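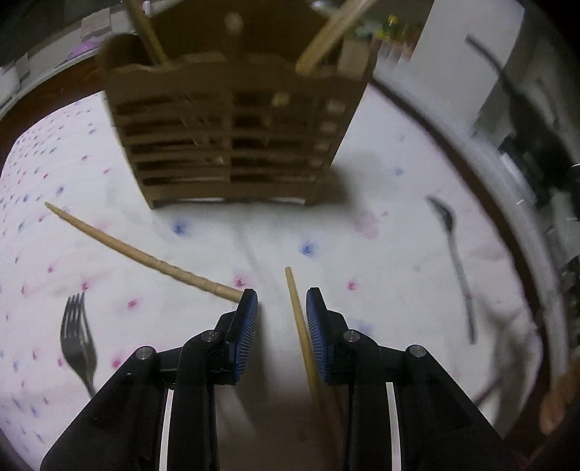 Wooden chopsticks and a slatted utensil holder on a printed tablecloth.

Bultarus publishes care and storage guidance for wooden chopsticks

Dunton, March. Tableware supplier Bultarus has published a guidance sheet on the washing, drying and storage of untreated and oiled wooden chopsticks. The sheet is intended for small restaurants, canteens and households, and replaces the short care note previously packed with each set.

The guidance was prepared by Marit Brekke, product manager for wooden tableware, after a review of returned goods. The most common faults recorded were darkened ends, raised grain and slight bowing along the length. Most of the affected chopsticks had been stored upright in closed pots while still damp.

Storage

Bultarus recommends an open-sided holder for daily use. Slatted sides allow air to reach the lower part of the chopsticks, where moisture collects after washing. Solid ceramic or metal pots may be used only where the chopsticks are fully dry before they are put away. Holders should stand at least 2 cm clear of the wall and away from the hob and the sink.

Chopsticks should be placed with the thin eating ends upwards. The holder should not be filled so tightly that the chopsticks cannot be moved freely. Any crumbs or dust in the base should be brushed out weekly, and the holder itself wiped with a damp cloth and left to dry on its side.

Washing and drying

Chopsticks should be washed by hand in warm water with a mild detergent and rinsed under running water. They should not be left to soak. Dishwashers are not recommended for any item in the wooden range, including the holders.

After rinsing, chopsticks should be laid flat on a dry cloth in a single layer and turned once. Printed table linen is not suitable for this purpose, as some dyes can transfer to pale wood. When dry, the chopsticks should be sorted into matched pairs before they are returned to the holder.

Oiled chopsticks may be treated with food-safe mineral oil when the surface begins to look dull. The oil is applied thinly with a lint-free cloth and the excess removed after 2 hours. Chopsticks with splits, splinters or a persistent odour should be discarded in pairs.

Availability

The sheet will be supplied with all wooden sets in the Nesar range, which currently lists 52 items. A first print run of 1,000 copies has been sent to the distributor, Backlund, for customers who already hold stock. Further copies can be requested through the usual trade account contact.

"The instructions we had before told people to keep the chopsticks dry and left it at that," said Folke Tveit, technical manager at Bultarus. "The new sheet says how they should be dried and what sort of holder they should go into afterwards."

Bultarus supplies wooden tableware and kitchen storage to trade and retail customers from its warehouse in Dunton.

2 shares | 0 comments

We use cookies to improve your experience on this site. Accept all | Manage settings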